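Hustik House, Flernerby: Questions Our Guests Ask

We are a small guesthouse at the edge of Flernerby, with a garden and a shared kitchen. Before you write to us, please look if your question is already answered on this page. If it is not, send us a message through the booking form and we will reply the same day.

ARRIVAL AND DEPARTURE

What time can I check in?
Check-in is from 3 p.m. to 8 p.m. If you come later, tell us in the morning of your arrival day at the latest. We will then send you a code for the key box, which hangs to the left of the front door, behind the rain pipe.

What time is check-out?
At 11 a.m. In the months of July and August we cannot extend this, also not for a payment, as the rooms are usually taken again the same afternoon. Outside of the summer you may ask.

Can I leave my bags with you?
Yes, before check-in and after check-out, until 6 p.m. The bags stand in the hallway closet and this closet is locked.

How do I come to you without a car?
Take bus 916 from the station and get off at Brunet Mill. From the stop it is 5 minutes on foot, a little uphill. The last bus leaves the station in the early evening on most of the year's timetables, so please check it before you travel. If you miss it, there is a taxi stand on the other side of the station building.

ROOMS

How many rooms do you have?
There are 8 rooms. Five of them look to the garden and three to the street. The street is quiet at night, but the bakery across from us gets its flour early, and light sleepers will notice it. You can ask for the garden side when you book. We try our best but do not promise it.

Do all rooms have their own bathroom?
All except the two rooms on the top floor, which share one shower and toilet between them. The price of these two is lower for this reason.

How wide are the beds?
In the single rooms the mattress is 90 centimeters wide. In the double rooms we put two such mattresses next to each other, with one wide topper over them. If you prefer them apart, write it in your booking.

Is there an elevator?
No. The stairs to the top floor are steep. One garden room is on the ground floor, with a single low step at the door, and we keep it for guests who have trouble with stairs as long as we can. 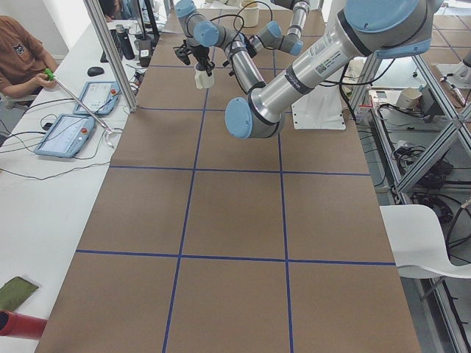
KITCHEN AND BREAKFAST

Can we cook?
Yes, the kitchen is open to all guests from 7 a.m. to 10 p.m. You will find pots, pans, plates, oil, salt and tea. Please write your room number on your food in the refrigerator — we empty the shelves without numbers every week.

Do you serve breakfast?
From April to October, between 7:30 and 10 a.m. It is bread, cheese, eggs, jam from the garden plums, and fruit. Oat milk is always in the house. For gluten-free bread we need to know one day before. In the winter months you can make your own breakfast in the kitchen.

Is breakfast in the price?
Only if your confirmation says so. Otherwise you can order it in the evening by writing your room number on the list next to the kitchen door.

BIKES, CARS AND LAKE

Where can I put my bicycle?
In the shed behind the house. Ask for the key at reception. There are two outlets for charging, and when both are in use we ask you to take turns.

Is there parking?
We have four places in the yard, free of charge, and they cannot be reserved. On the street you can park without limit after the church.

How far is it to Lake Wumar?
By bike you need half an hour on the flat path along the river. On foot it is a long morning, but a nice one. The beach on the near side has a changing cabin and a kiosk, which is closed when it rains.

PAYMENT AND CANCELLATION

How do I pay?
By card or in cash on arrival. For groups that take more than three rooms, we ask for a deposit.

What if I have to cancel?
Until one week before arrival it costs nothing. After this we charge the first night. If we can give the room to somebody else, you get the money back.

May I bring my dog?
One dog per room is welcome, in the garden rooms only. Dogs may not come into the kitchen, and please bring a blanket for them from home.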